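Operators wanted: steer a robot arm by hand, and tell us where it's a bad idea

Grarkitz, Hemau site. Paid, fixed term. Posted February 14, 2021.

We are looking for people to teach a robot arm how to sort and place small electrical parts. You do this by moving it yourself, either with your hands on the arm or from a control station a few steps away. The motions get recorded and a learning system tries to copy them. Whether it copies them well enough to be worth anyone's money is the open question, and the reason for this call.

If you have read that robots now learn a job by watching it done once, please put that aside before you apply. Our plan calls for 3000 recorded demonstrations across a handful of tasks, and we are not sure that will do. Our last round ended with 67 percent of the trial placements accepted. The supplier's brochure would have called that promising. Our assembly people called it a third of the parts in the wrong place, and I side with them.

What you would be handling

Round motor driver boards, solenoids with their leads attached, and short wire harnesses. They are kept in plastic bins and worked on in a metal tray. Boards are the friendly part of the job. Anything with a wire on it is less friendly, as the wire goes where it wants and the arm has no feel for that unless you supply it.

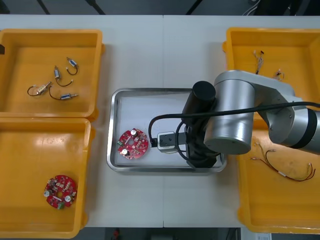 The sorting table, with the gripper up against a board in the tray.

You will spend most of a session on short, repeated moves: approach a part, close the fingers, lift, carry, set down, back off. Each move is one demonstration. A clean one takes less than a minute once you have the knack, and getting the knack takes most people a few days. You will also be asked to record recoveries, where the part is already in a bad spot and you get it out. The first round had hardly any of those and the results showed it.

Two ways of showing the task are being compared. In the first, called hand guiding, you hold the arm near the wrist and push it through the motion. It is easy to learn and tiring on the shoulder. In the second you sit at the station and drive the arm with a handheld controller, using the view from the wrist and from a fixed camera. It is easier on the body and much worse for judging depth. The people who sell remote control kits say the depth problem goes away with practice. I have watched a fair amount of practice and would say it shrinks.

You will work in both modes. We want people who can say plainly which one gave them trouble and at what point in the move. After every block there is a short written log. "Went fine" is not a log entry.

Fine placement

The harder half of the work is close in. You pick up one small component, keep it straight in the fingers, and bring it to a position near the board without dragging it across anything. From the wrist view the part you are holding sits very near the lens and the target sits behind it, so you learn to look past your own grip.
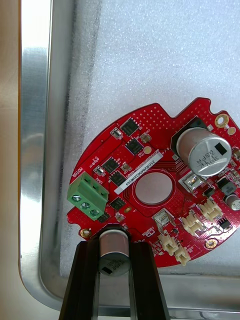

Photo: Grarkitz / Pridus project

With a round can between two parallel fingers, small errors in the grip turn into a tilt, and a tilt at pickup is still there when you arrive. Good operators let go and start over. Poor ones try to save the run, and the system dutifully learns to do the same. We would rather have fewer recordings from you and be able to use them.

The Pridus project, in case the name means nothing to you, is our in-house trial of taught handling for low-volume work. It has funding for this round and no promise of another. Please don't leave a permanent job for it.

Who should apply

Bench assemblers, rework technicians, people who have packed or kitted electronics, and anyone else with steady hands and a low tolerance for sloppy work. No programming is needed. Gaming experience has been suggested to us many times as the ideal background. In our first group it made no difference that we could see, though it did no harm either.

You need to be able to:

Tell a good grip from a lucky one
Stop a run when it has gone wrong, including with a supervisor watching
Follow static-safe handling rules, every time
Sit or stand at one table for blocks of 88 minutes with a break after each
Write a few clear sentences in English about what went wrong

Normal color vision is required for the harness task only. If that rules you out, apply anyway and say so, and we will schedule you on boards.

Terms

There are 16 places. Sessions run over several weeks, in morning or afternoon shifts, and you pick one and stay on it. Pay is hourly at our regular assembly rate. There is no bonus for the number of demonstrations. We tried one, and we got a great many demonstrations.

Training is paid at the same rate and comes first. It covers the stop button, the speed limits, where your hands may be while the arm is powered, and how to release a part that has jammed. Nobody records anything until they have passed the safety check.

We record arm positions, gripper state, and video of the table. Your hands may show up in the video during hand guiding. Faces are not recorded, and your log entries are stored under a number. You can have your sessions removed up to the end of the round by asking.

A fair question is whether you would be training your replacement. My own view is that on present results your replacement is a long way off, but I can't promise what management does with a system that works, and I won't pretend to. Raise it at the interview if it bothers you. Several people did last time, and two of them were hired.

How to apply

Send a page about your hands-on work to Nuria Barroso, operator lead, through the Grarkitz jobs desk, and put Pridus in the subject line. Skip the cover letter. Tell us about one task you think a robot should not be taught, and why. That paragraph gets read first.

Applicants we want to meet will be asked in for a two-hour trial at the table, paid, with no preparation needed. Applicants coming from the Marín office can have their travel covered if they ask before booking. Applications close at the end of February.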